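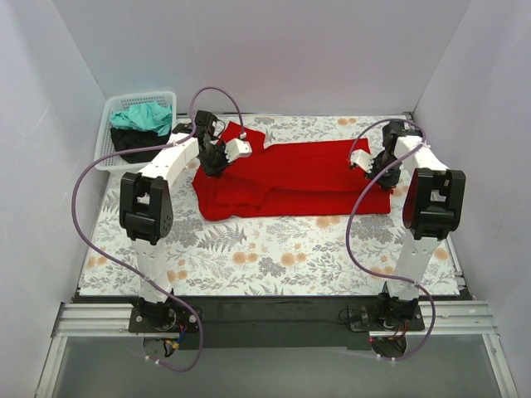 How should a long-sleeved top be folded so it stays folded on a shelf?
Lay it flat, bring both sleeves in over the body, turn the sides in to the width you want, then fold the length up in halves or thirds. Smooth the fabric between each step. A top folded into a plain rectangle with no sleeve hanging out will sit in a stack without sliding.

That question came in more than any other after the February issue of the Galer Clothing Room newsletter, so the rest of this item is about folding. It is meant for people who help in the room on Ginting Street and for anyone at home with a full basket.

Clear the surface first. You want a spot a bit wider than the top with its sleeves out. A table is easier on the back than a bed, and a bed sinks in the middle. If the table has a cloth on it, pull the cloth tight or tape it down underneath, or it will travel with the sweater every time you smooth something.

Shirts and thin knits go face down. Straighten the shoulder seams and run your hands from the collar to the hem. Fold one sleeve straight across the back, then turn it down at the shoulder so it runs along the side. Do the same with the other. Most of the lumpy stacks we see come from a sleeve that was tossed over in one go and bunched up at the end. If it bunches, open it and lay it again. Pressing on it only sets the wrinkle.

Heavy sweaters are different. Two sleeves turned down the same side make a ridge, and the pile leans. Cross them flat over the back, one above the other, and fold the body up once from the hem. That gives a wide, low fold that takes more shelf but stays put. Please don't hang heavy knits on the rail. The shoulders stretch, and we end up moving them to the rag bin.

Hoods get folded down onto the back before anything else. Buttons should be done up at the top, the middle and the bottom. Zippers go all the way up.

For the Galer shelves, the finished width is the width of the gray board kept at each table. Lay the board on the back of the shirt, fold the sides in over it, slide it out, and fold up from the bottom. There are 8 boards. Two went missing over the winter and have been replaced, so if you find one at home, bring it back and we will have a spare pair.

Stacks should be no higher than the pencil line on the shelf upright. Last month we tried going over the line on the adult sweater shelf to make room for coats. People pulled from the bottom, the whole thing came down, and it was refolded on Saturday and again on the following Tuesday. We are back to the line.

Put the folded edge facing out. A visitor can then lift one top without catching the one under it. Size stickers go on the folded edge, on the left.

Sorting before folding saves time. Tip out the basket, pull all the tops, and fold those together. Then do pants, then towels. Going back and forth between types is slow, and the tops end up different sizes. Keep dark and bright colors apart if anything feels even slightly damp. A damp red top left on a white one overnight is a loss. Anything damp goes on the drying rack by the back door, and it does not go on a shelf that day.

Baskets with holes in the sides are better than solid tubs for clothes that are waiting. Air gets through, and the bottom layer does not pick up a smell. Don't pack them down. We have enough baskets now and are not asking for more.

On numbers, since several people asked: the room took in 46 bags in February, and about 70 percent of what was in them could go straight out on the shelves. The rest needed washing or mending or went to rags. Long-sleeved tops in adult medium are what we run short of. We have plenty of small.

The Ikov Hall tables are ours for folding on Monday, March 24, 2025, in the evening. The hall has asked that we use the side entrance and leave the front doors shut. Tables seat four each. Bring a lint brush if you own one.

Mending is next issue, starting with cuffs. If you have a sweater with a cuff that has come loose, leave it in the box marked Cuffs and write your size on the slip.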